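Projects > Table Clearing > Gallery: The Week the Gripper Let Go

Posted in July by the Skeltard workshop team

We use cookies to remember your settings and to count visits. Carry on browsing if that's fine with you, or change your choices at any time.

Welcome to the gallery so many of you asked for! If you've been following the table clearing work you'll know the basic job by now: rubbish goes on the marble-look table, the two arms pick it up and it ends up in the bin. We love this task. It looks so simple and it finds every weak spot you've got, and this month it found a really good one.

The short version is that the right gripper started letting go. It would close on a can, lift it nicely, travel half the way to the bin and then open, with no error on the screen and nothing odd in the arm's movement. The first time it happened we blamed the can (it was badly crushed and had a sharp fold in it). By the third time we had stopped blaming cans and started a proper log, and we were all rather excited, because a fault that repeats is a fault you can catch.
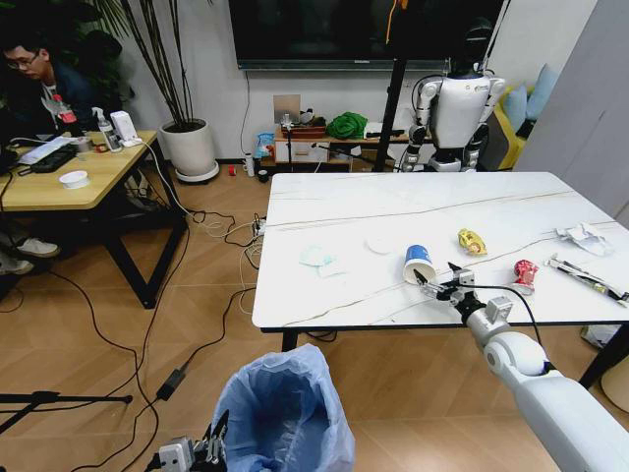

Paper cup on its side, right gripper open beside it, and plenty more still to clear.

So, the log. We ran 147 picks over the week, all with ordinary rubbish: cups, cans, wrappers, tissues, the lot. The gripper opened early on 17 of them. Every one of the 17 happened with the wrist turned well over and the arm on its way back towards the bin. Picks with the wrist nearly level never failed once, even when we swapped in awkward, slippery things that we fully expected to drop.

That pointed straight at the cable. It runs along the outside of the arm and over the wrist, and we'd clipped it a bit too snugly when we fitted the new wrist bracket in the spring. With the wrist turned over, the connector took a small sideways pull, the signal to the gripper dropped out for a moment, and the Plaser control board did what it does when it loses the grip command: it opened the jaws. That's the default setting, and there's a sensible safety argument for it if you're worried about trapped fingers. For our job it means a can in mid-air with nothing holding it!

What bothered us more was the silence. The dropout was too short for the fault light to catch, so the arm carried on to the bin with empty fingers and reported a finished pick. If you only read the run summary you'd have thought it was a lovely week. We went back through older runs from before the log and found 9 that were marked complete with something left on the table or the floor. Those have all been relabelled now, which was a dull Sunday but a useful one.
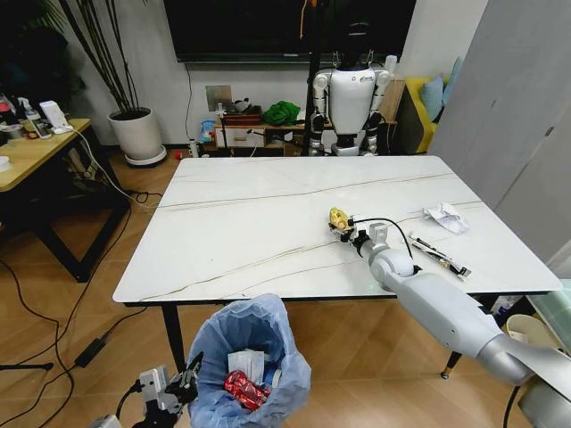 The fix itself took one evening. We moved the first clip further back so the cable has a looser arch over the wrist, put a small strain relief on the connector, and changed the board setting so that a lost signal makes the jaws hold still and stops the arm. There's also a new check in Fulodero, our run software, which compares jaw position before and after each move and flags anything that doesn't add up. It's a few lines of code and we should have written it ages ago.

Holding on a lost signal does bring back the question of fingers, so the rule about hands has been tightened as well. Stay clear of the table while the arms are powered, press the stop before you reach in for anything, and never try to pull an object out of closed jaws. Same goes for topping up the rubbish between runs: stop first, then scatter.

Since the change we've done 69 picks with the wrist turned as far over as it will go, and it hasn't let go of anything early. We're thrilled, though we'd like a lot more runs before we call it cured. The left arm has the same bracket and gets its new clip next, and the Hijazi wrist sleeve we've ordered should keep both cables tidier still. More pictures when it's fitted!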